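The Slow Business of Learning to Sit Through a Town Meeting

I moved to Lamville for the rent and the river, in that order, and for six years I managed to live here without once attending a public meeting. I voted. I shoveled my stretch of sidewalk. I complained about the intersection by the pharmacy to anyone standing near me at the intersection by the pharmacy. That felt like plenty.

Then the town proposed taking out the 2,000-square-foot patch of grass behind the library and putting in angled parking, and I discovered I had feelings about the grass. I have eaten a lot of sandwiches on that grass. So I put on a collared shirt and went.

A public meeting runs on a clock of its own. The agenda said the parking item was number two. Item one was the approval of the minutes from the previous meeting, which took 40 minutes, most of it spent on whether a man had said "should" or "could" back in the spring. He was in the room. He didn't remember either.

I had brought a book. You can't read a book at a town meeting, though, as everybody behind you can see you doing it, and they will bring it up later at the hardware store. So I looked at the walls, and then at my shoes, and then I wrote "grass" on the back of the agenda and underlined it.

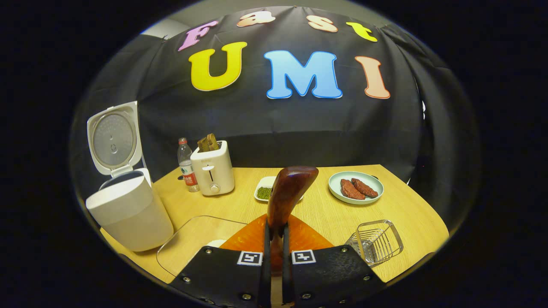
By Ottar Nyberg
Posted 10/29/26 in Town Life | 6 comments

When they finally got to parking, the first speaker talked about his driveway. The second speaker was also there about the first speaker's driveway. The chair let this go on for a while with the look of a person waiting for a kettle, then asked if anyone wished to speak to the item at hand.

I stood up. I'd planned three points and I remembered one, which was the sandwiches. I said that a town ought to have a place where you can sit down outside without buying something. I said it too fast, and I said "basically" a great many times. Then I thanked them — for what, I couldn't tell you — and sat on my own coat.

A woman across the aisle clapped, twice, and stopped when no one joined her. I would like her to know it meant a lot.

The thing I hadn't expected was how much the board already knew. They knew what the drainage was like back there, and which trees would have to go, and that the parking lot across the street sits half empty most mornings. One of them had walked over and checked. I had come in thinking of them as a wall I would be throwing my opinion at, and they were five tired neighbors with a binder.

They tabled it. Tabling, for those as new to this as I was, means everyone goes home and does it all again. The item comes back in December, when the grass will be under snow and hard to feel tender about.

I'll go. I have my other two points written on an index card now, and I've been warned to bring a cushion. The chairs are the folding metal kind, and the minutes from this last meeting still have to be approved. I'm told I am in them as "resident, re: sandwiches."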